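Geum Household Water Notes – README

Version notes: second release, January

What this package is

Geum is a small collection of written water records from households in two towns, Havidmont and Tulmont. Each household wrote down how it used water in the kitchen: washing dishes, rinsing vegetables, filling kettles, cleaning the sink. The package holds 600 diary pages, typed from paper into plain tables, and a short guide to the codes.

I made the first release alone and it had many mistakes in the units. Please do not mix it with this one. If your file has a column named "cups", it is the old one.

Files

diary.csv – one row for each use of water
homes.csv – one row for each household, with the type of tap and the number of people
codes.txt – meaning of the short codes
changes.txt – what is different from the first release

How the notes were collected

There are 40 households, and each kept the diary for 16 days. The paper form was printed in two languages. People wrote the time, the task and the amount, using a measuring jug where they could. Where they could not, they wrote "E" for estimate, and this letter is kept in the column "how". Some pages were lost in the mail, so the days are not complete for every home.

Dishwashing by hand

This is the largest group of rows. The code DW means dishes washed in a sink or a bowl. The code DR means only rinsing. A home with a double sink could fill one side and rinse in the other, and for these homes the two amounts are written in separate rows with the same time.

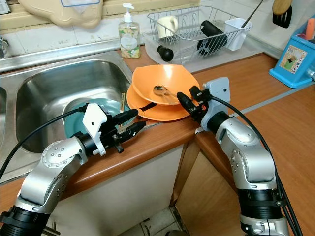
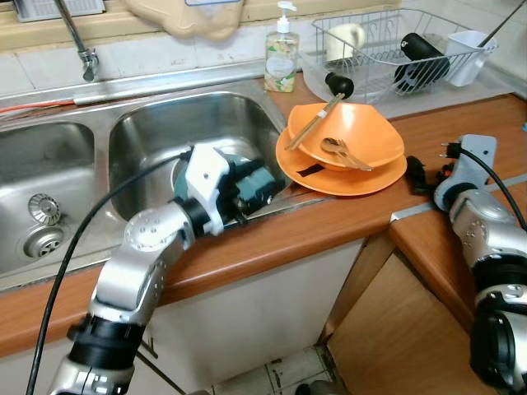
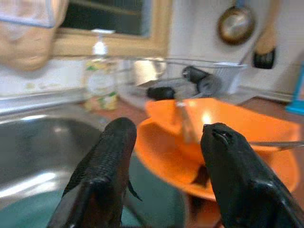 Kitchen counter, sponge-like block and orange bowl.

Known problems

– Sunday has more missing rows than the other days.
– Amounts over 200 liters in one row are typing errors. I left them in, with the flag "X", so that you can decide yourself.
– In Tulmont, several homes wrote the time of the evening meal and not the time of washing.
– Water for pets is sometimes under "drinking" and sometimes under "other".

Use and sharing

You may use the tables for teaching and for study. Please do not try to find out which household is which. If you publish a result, name the package and the release. The typing and checking were done at Gurkent, and questions about the codes go to Umut Uçar at the same office. Corrections are welcome – send the row number and the value you think is right.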